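Re: [clendismont-owners] Slow refill in upstairs toilets
January 2018

Picking up the thread on refill times. I have now been through the upstairs bathroom at 52 Fuller with the seat up and the tank lid off, and what I found is below. The earlier message is quoted so that people who joined the list recently can follow.

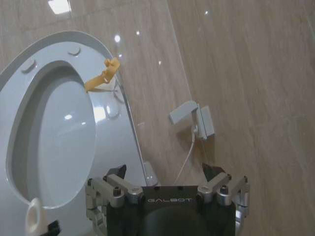
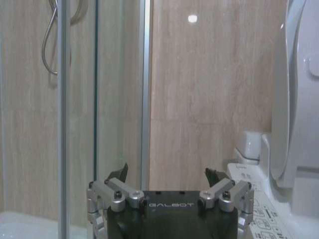 What was asked

> We are in the Prornberg block, top floor. The tank takes a very
> long time to fill after a flush. It used to be quick. The sink and
> the shower are fine, so I don't think it is the pressure. We also
> hear a hiss at night, every 20 minutes. Is this the valve or
> something else? Unit 407 has the same trouble and they were told
> to replace the whole toilet, which seems like a lot.

You don't need a new toilet for this. A slow fill and a hiss at night are two separate faults, and both are in the tank.

Slow fill

The fill valve has a small screen where the supply hose joins it. When the main was shut off last fall a lot of grit came through the pipes, and the screens caught it. Mine was nearly solid. Turn off the stop valve, flush, unscrew the hose from under the tank and have a bowl ready for what drips out. The screen pulls out with tweezers. Rinse it, put it back, and tighten the hose by hand plus a quarter turn. Go no further than that, as the nut is plastic and it cracks.

If the screen is clean, look at the stop valve. The ones in our buildings stick partway open. Work it back and forth a few times before you decide it is bad.

Hiss at night

Water is getting past the flapper, the level drops, and the valve tops it up. Put food coloring in the tank and leave it for 20 minutes. If there is color in the bowl, the flapper needs replacing. Take the old one to the store with you. There are two sizes and the box does not make it very clear which is which. The one I bought at Lund was under 10 dollars.

Check the chain while you are in there. Mine had too much slack and the end was getting caught under the flapper, so the new one leaked too until I moved the clip up two links.

If you rent, ask before you take anything apart. The owner of 407 should try the screen first and hold off on the toilet.

I will be draining my water heater in February and can post the steps for that if there is interest.

Recent messages on this list
- Hallway radiators, Prornberg side
- Which key opens the meter closet
- Paint color for the front railings
- Water shutoff notice (corrected)

Contact the list owner | Copyright Clendismont Owners List | Back to top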